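Le tapis de repassage en feutre de laine Piltbridge

Atelier Orozco - Accueil - Couture - Matériel de repassage - Tapis

Tapis de pressage Piltbridge, pure laine
Format : 60 x 55 cm
Couleur : gris chiné (la teinte varie d'un lot à l'autre)
Disponible en boutique et à l'expédition

Bon, je vous préviens, je vais être longue, parce que c'est l'article de la boutique que j'utilise le plus et que je pourrais en parler pendant des heures ! J'ai cousu des années avec une planche à repasser toute bête, housse en coton, mousse fatiguée, le treillis métallique qui finit par s'imprimer sur le lin quand on appuie un peu. Et puis une cliente m'a laissé essayer son tapis de laine pendant un stage de patchwork, j'ai repassé un bloc, un seul, et j'en ai commandé deux le soir même.

Le principe est vieux comme les tailleurs. La laine feutrée garde la chaleur du fer et la renvoie par en dessous, si bien que le tissu est pressé des deux côtés en un passage. Les coutures s'aplatissent vraiment, les petits morceaux ne glissent pas (la surface accroche juste ce qu'il faut) et on peut même piquer des épingles dedans pour maintenir un pli le temps qu'il refroidisse. Pour les quilteuses c'est le bonheur, mais je m'en sers autant pour les cols de chemise, les poignets, les biais, les ourlets de rideaux et toutes ces bricoles pour lesquelles on n'a aucune envie de sortir la grande planche.

Pourquoi celui-là et pas un autre

J'ai eu en main pas mal de tapis avant de choisir. Le Plernisberg, que nous avons vendu un temps, était très bien fini mais trop mou à mon goût : les épaisseurs de couture s'y enfonçaient et on perdait le côté net du pressage. D'autres contenaient une bonne part de fibres synthétiques, et là, avec un fer réglé sur lin, ça sent mauvais assez vite et la surface se met à briller. Le Piltbridge est dense, ferme sous la main, coupé bien droit, et il ne peluche presque pas une fois passées les premières séances. Les bords ne sont pas surfilés, le feutre ne s'effiloche pas, il n'y en a pas besoin.

Le format 60 x 55 me paraît le bon compromis. On y pose un devant de chemise plié en deux, un bloc de patchwork avec de la marge, une taie d'oreiller en deux ou trois fois. Il tient sur un coin de table de cuisine, sur une commode, à côté de la machine à coudre. Pour celles et ceux qui travaillent vraiment à l'étroit, il existe aussi en carré de 30 cm, parfait à droite de la machine : on coud, on presse, on coud, sans se lever.

Où le poser

Sur n'importe quel plan stable qui supporte un peu de chaleur. La laine isole bien mais pas complètement, surtout si vous travaillez à la vapeur : l'humidité finit par traverser. Sur du bois verni, un meuble de famille ou un stratifié fragile, glissez dessous une plaque de liège ou un carton épais - et soulevez le tapis à la fin de la séance pour laisser sécher des deux côtés. Chez moi il vit dans la cuisine, alors entre le café et les quiches j'ai pris l'habitude de le ranger debout contre le mur dès que j'ai fini.
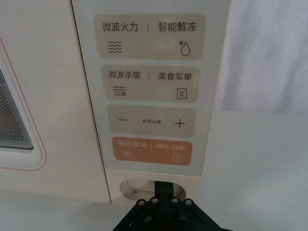
Bernadette P. nous écrit qu'elle l'a reçu en mars et que l'odeur de mouton l'a surprise au premier coup de vapeur, mais qu'elle avait disparu au bout de quelques séances, fenêtre ouverte. Elle ajoute qu'elle ne repasse plus ses coutures de jupe autrement et qu'elle aurait aimé une poignée pour le suspendre.

Alors oui, l'odeur, parlons-en ! C'est de la laine, et la laine chaude et mouillée sent la laine. Si vous y êtes sensible, passez le fer à sec sur toute la surface avant de commencer à coudre, puis laissez le tapis une nuit à l'air. Évitez les sprays parfumés, ils peuvent tacher vos tissus clairs par la suite. Pour la poignée, j'ai transmis l'idée, et en attendant deux pinces à pantalon sur un cintre costaud font très bien l'affaire.

Comment je m'en sers

Je pose le tissu, je pose le fer, j'appuie, je relève. On ne frotte pas, surtout sur du biais ou des petites pièces, sinon tout se déforme et on accuse le patron. Pour une couture bien plate, je presse d'abord fermée, telle qu'elle sort de la machine, puis ouverte ou couchée sur un côté, et je laisse refroidir sans bouger l'ouvrage. Sur les lainages et les tissus foncés, j'intercale une pattemouille, comme d'habitude. Le tapis est réversible, et je le retourne de temps en temps pour qu'il s'use de façon égale.

Un mot sur la vapeur : j'en mets peu. Avec un fer chaud et un petit coup de vaporisateur sur le tissu lui-même, le résultat est aussi bon et le tapis reste sec beaucoup plus longtemps. Si vous avez une centrale vapeur puissante, faites des pauses, il sera content et votre table aussi.

Entretien

Pas de machine à laver, jamais, même au programme laine : il rétrécirait et gondolerait. On le brosse avec une brosse à habits pour enlever les fils et les peluches, ou on passe un rouleau adhésif. Une tache se tamponne à l'eau froide avec très peu de savon doux, puis séchage à plat loin du radiateur. Avec le temps, il jaunit ou brunit un peu là où le fer revient toujours, c'est normal et ça ne se transfère pas sur le linge. Le mien est franchement moche au milieu et je ne l'échangerais pas pour autant !

Rangez-le à plat ou debout, pas plié. S'il a pris une courbure pendant le transport (nous l'expédions roulé), un passage au fer bien chaud sur les deux faces et une pile de livres dessus pendant la nuit, et il n'y paraît plus. Glissez aussi un morceau de cèdre ou un sachet de lavande à côté si vous ne cousez pas souvent, les mites adorent ce genre de chose.

Ce qui va bien avec

Le bloc de pressage Pellerham en hêtre, pour écraser les coutures épaisses pendant qu'elles refroidissent. Le coussin de tailleur de la même maison, pour les pinces et les têtes de manche. La pattemouille en organza de soie, au rayon petites fournitures.

Livraison et retours

Les commandes passées avant midi partent le jour même. Un tapis non utilisé peut nous revenir sous 30 jours, roulé dans son tube d'origine. Pour une découpe sur mesure, écrivez-moi avec vos dimensions avant de commander : une fois coupé, je ne peux plus le reprendre.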